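**Pegboards under coloured light: does anyone really think this works?**

Posting from the bench after another evening with the white board and the blue pegs, purple lighting on, dark cloth underneath.
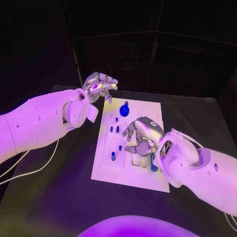
**Wadeck_Ron** wrote:
What is the purple meant to do for the pegs? I've had a board like that for years under an ordinary desk lamp and never once wished for disco lighting.

**thimblerig** (thread starter) wrote:
That's more or less my question, Ron. The claim I keep reading is that coloured light makes you slow down and feel for the hole instead of trusting your eyes, and that this carries over to normal light later. I've seen it repeated on three different sites and all of them seem to have copied the same paragraph. No figures, no names, nothing you could check.

So I've been trying it. Same board, same pegs, purple one evening and plain white the next. My impression so far is that I'm a bit slower under purple and a good deal crosser.

**marl_pit** wrote:
I'd want to know what you mean by slower. Did you time it or is it a feeling?

**thimblerig** wrote:
Timed, with a kitchen timer, so take it with salt. Best full board under white was 50 seconds better than my best under purple. But I'd also had a cup of tea before the white one.

**Gualtiero Valentini** wrote:
I disagree with the tone of this thread a little. I used coloured light for a whole winter and I do think it helped my hands. Blue on white is too easy in daylight. Under purple the pegs and the shadows start to look like each other, and you must look twice. Looking twice is the exercise.

**Wadeck_Ron** wrote:
Or you got better over a whole winter because you did it for a whole winter.

**Gualtiero Valentini** wrote:
Possible! I did not keep a second Gualtiero in daylight to compare.

**hob_and_kettle** wrote:
My objection is the cloth. Everyone says dark cloth under the board so the edge stands out, fine, but drop a peg on dark cloth with the main light off and you'll be patting the table for five minutes. I went back to a tea tray with a lip. Ugly, but I've not lost a peg since April.

**marl_pit** wrote:
A tray slides about though. Cloth holds the board still, which matters more to me than the odd lost peg. Mine used to creep away every time I pushed one in.

**hob_and_kettle** wrote:
Damp flannel under the tray. Doesn't move.

**thimblerig** wrote:
I'm with marl_pit on the cloth, for what it's worth. Mine stays put. I'll give you the lost pegs, I've had the torch out more than once.

**Folex** wrote:
Has anybody bought the Varmont lamp? They say it has 3000 colour settings and a "practice mode". I can't find out what the practice mode does.

**Wadeck_Ron** wrote:
It practises taking your money.

**Folex** wrote:
Yes, very good, but does anyone own one?

**pegleg_jan** wrote:
I do. Practice mode fades slowly from one colour to another. I turned it off after the first go as it made me queasy. Of the 3000 settings I'd say most are pink. It's a decent enough lamp if you want a lamp. I wouldn't buy it for the board.

**Folex** wrote:
Thanks, that's all I wanted.

**marl_pit** wrote:
Back to the timing. Thimblerig, two best times don't tell you anything. Do a proper run, swap the colours about so you aren't always on purple first, and write down the bad ones too. I kept a notebook when I was testing the Pacheco pegs against plain ones (no difference at all, by the way, after 750 goes) and I'd have sworn beforehand that the Pachecos were quicker.

**thimblerig** wrote:
750? I'm not sure I've got that many in me.

**marl_pit** wrote:
You don't need that many, I was stubborn. Do enough that one cup of tea won't tip it.

**Gualtiero Valentini** wrote:
And please also write how you find it the morning after, in normal light. That is where I noticed it. During the purple itself I was always worse, I don't argue with that part.

**Wadeck_Ron** wrote:
So it makes you worse while you do it and better when nobody's timing. Handy.

**Gualtiero Valentini** wrote:
Ron, come and use my board. I will time you.

**thimblerig** wrote:
Fair point about the mornings, I hadn't been checking that. I'll add a column for it. I still don't believe a word of that copied paragraph, but I'll do the runs with the colours swapped and post the lot, bad ones included.

**hob_and_kettle** wrote:
Try one on a tray while you're at it.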